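Open Shelves in a Work Room: Which Tips Hold Up

Petronella Mabaso
August 26, 2022

I have read the same advice on open shelving so many times that I could recite it, and I don't believe half of it. We have had cubbies against the wall at work for years. A few notes on what I'd keep and what I'd skip.

Buy matching bins for every cubby. Skip it. Bins are where cables go to be forgotten. A bin you can't see into is a drawer with worse manners, and the Carnix set I priced came to $129. If you must, buy one, use it for a month and then decide.

Leave a third of the shelves empty. I was ready to laugh at this one, but it works – up to a point. Empty cubbies stay empty only if there is a table nearby for people to put their things on. Take the table away and they fill up by September.

Dust from the top down. Fine, that one is true. Use a barely damp cloth and skip the sprays. Chathurika Herath swears by a shelf polish from Bravinen. I tried it on one side of a cubby and left the other side alone, and I couldn't tell them apart.

Put something living on top. Flowers do make a plain unit look cared for, and a tall vase keeps the stems off the wall. My objection is the water. Fill the vase at the sink, wipe the bottom, and set it on a saucer if the shelf has a raw edge.

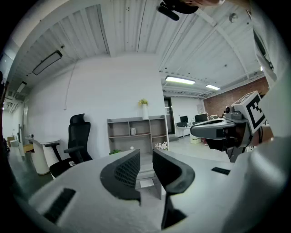
Pale shelves hide dust. They do, from across the room. Run a finger along the back edge and see. They also show every coffee ring, so the people selling this idea must not drink coffee at work.

Anchor the unit to the wall. No argument from me. The bracket kit I bought was under $50 and took less time than finding the drill. Check the screws again after you move anything heavy.

Label the shelves. Only if the same person puts things away every time – otherwise you get neat labels with the wrong stuff behind them.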